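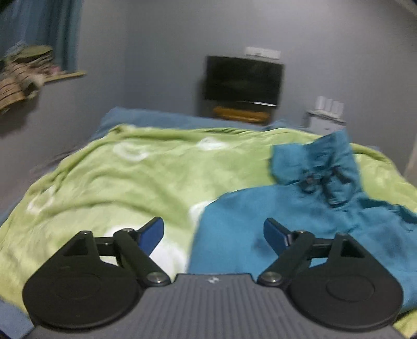
Photos: Macedo workshop

Review: Okden 2, annotation and skill-segmentation software for hand-held gripper recordings

Okden is a desktop program that takes wrist-view video from a hand-held gripper and turns it into labelled segments a policy can be trained on. It does not control a robot. It reads the video, estimates the camera path and the jaw opening, proposes where one action ends and the next begins, and writes the result to a file. Version 2 is the first release I would call finished. I tested it on garment work, mostly jackets on a bed, which is a harder subject than blocks on a bench.

Setup

The installer ran without trouble on Linux. On Windows I had to add the video codec by hand, and the manual has the wrong folder name for it. You then enter a lens calibration. The program will accept a default wide-angle profile, but the path estimate drifted badly with it, so do the calibration properly. Mine took one evening and a printed board.

Import is quick. The organizer panel on the left lists every clip, with colour tags for state. I would have liked nested folders. At present you get a flat list and a search box, and with 1000 clips loaded the scrolling becomes jerky.

Perception

Jaw opening is the strongest part of the package. Okden tracks the two finger pads and gives a smooth width curve, and it coped with blue pads over teal-blue fabric, which I expected to be a problem. Where it struggles is in telling contact from nearness. Open jaws hovering over a flat panel of cloth are sometimes marked as a grasp if the cloth fills most of the view. There is a sensitivity slider for this. Set it low and correct the misses by hand.

Garment masks are a separate download called Jusard. It separated the jacket from a lime-green plush blanket very well, even where the blanket's white rings ran under the edge of the cloth. Thin parts are another matter. Black cord around a hood was dropped from the mask in most clips, or joined to the dark parts of the gripper.
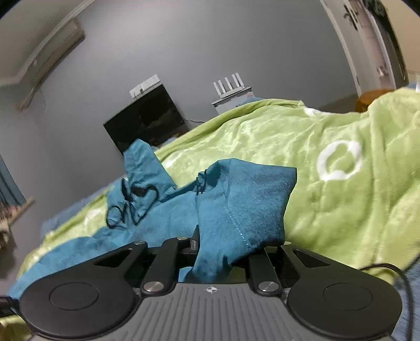
Issue 14, page 2

A bunched hood or sleeve pinched between the jaws is a fair test for any of these tools. The fabric hides a good part of the jaws, and the cords lie in small loops through the folds. Okden held the width curve through clips of this sort but lowered its confidence score, and I think that is the right behaviour. The older Wuritz tool I used before reported a closed jaw at full confidence and left me to find the error in training.

The camera path depends on the room. Door frames, a wall-mounted air conditioner, the edge of a television – anything fixed with a hard outline helps. When the gripper dips and plush blanket takes over the view, the tracker has little to hold and the path begins to slide. It recovers once the wall is back in view, and the program marks the doubtful stretch in grey on the timeline. You can delete the stretch or interpolate across it. I deleted.

Segmentation and planning labels

Okden proposes segments such as approach, grasp, lift, spread and release. On rigid objects I rarely moved a boundary. On clothing I moved plenty, chiefly between spread and release, where the cloth can keep shifting after the fingers have let go. You can define your own labels, and the program learns from your corrections within a project. By the end of mine the suggestions were noticeably better.

The planning export is plain and well documented. Each segment carries a start pose, an end pose, a jaw curve and a text label. My training script read it after one small change to the axis order.

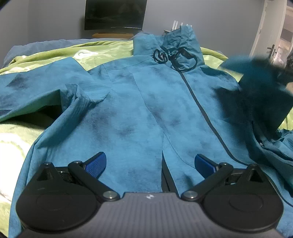
Checking the flat state

The keypoint tool lets you mark hood, collar, zipper, cuffs and hem on a frame, then carries the points along the clip. On a jacket laid out flat it behaves well. A cuff folded back on itself will pull the sleeve point to the wrong place, and fabric blurred by movement loses its points altogether. They have to be set again by hand. A skip-blur option would save a good deal of clicking.

Price and support

There is a free licence for home use, limited to one project at a time. The paid licence covers two machines. I wrote to support regarding the codec folder and got a correct answer the next morning.

Verdict

Good for anyone who already has a calibrated gripper and wants clean jaw data with sensible segments. The contact detection needs work, and Jusard should not be relied on for cords or straps. I have moved my garment projects over from Wuritz and will keep the old copy installed for its batch renaming, a feature Okden still lacks.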